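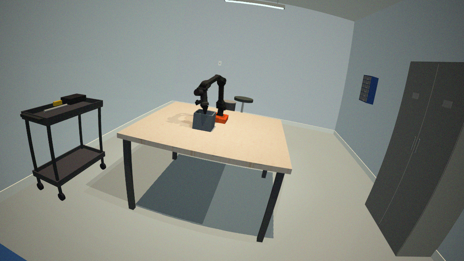
A longtime customer in Dumlao told us this spring that she had stopped buying new curtains altogether, and the reason was simple enough: she liked her old ones, she only wished someone would shorten them properly and take the faded strip off the bottom. We have thought about that remark a great deal at Viler, and this August we are very happy to say that we are doing something about it.

VILER OPENS HOME TEXTILE REPAIR COUNTER IN DUMLAO

DUMLAO – Viler, the family-owned fabric and household goods store, will open a full repair and alteration counter inside its Rastis Street shop this August. The counter will take in curtains, tablecloths, quilts, cushion covers and bed linens of any age and from any store, and yes, that includes the ones your grandmother made on her own machine and never wrote down the pattern for.

For years our neighbors have been bringing us things to look at. Somebody comes in for thread and ends up unfolding a whole quilt next to the register, asking whether the binding can be saved. Most of the time it can! Until now we have had to send those folks home with a spool, a needle and our best wishes, and it never felt like quite enough. The new counter gives them a place to leave the work with people who love doing it.

Simple hems and seam repairs will be ready in 5 days. Larger jobs, such as relining a pair of heavy drapes or replacing worn quilt blocks, take longer, and the staff will give a date in writing when the piece is dropped off. The first 200 customers will receive a cotton storage bag, sewn in the shop from remnants of our discontinued Lokby stripe. (Many of you have asked whether Lokby is coming back. It isn't, we're sorry to say, but a little of it will be living on in closets all over town.)

Customers can also leave a piece with us for matching. The shop keeps a swatch library of 2318 fabrics, some of them long out of production, and our sewers will go through it with you to find a patch that sits quietly beside the original cloth – or one that stands out cheerfully, if that's more your style.

Alongside the repair service, Viler will hold an evening mending circle twice a month at the back of the store. Bring whatever is sitting in your basket at home. Thread, pins and coffee are on us, and beginners are as welcome as anyone. Each circle starts at 6:30 p.m. and lasts two hours, though we have never been very strict about sending people home.

Please wash or air out items before bringing them in, and let us know about any old stains so we can plan around them. Estimates are free and no appointment is needed. Drop-offs are accepted until 5 p.m. at the side entrance, where there is a ramp and a bell.

ABOUT VILER
Viler sells fabric, notions and household linens from its shop on Rastis Street in Dumlao. Questions about the repair counter or the mending circle can be asked at the register or by telephone during store hours.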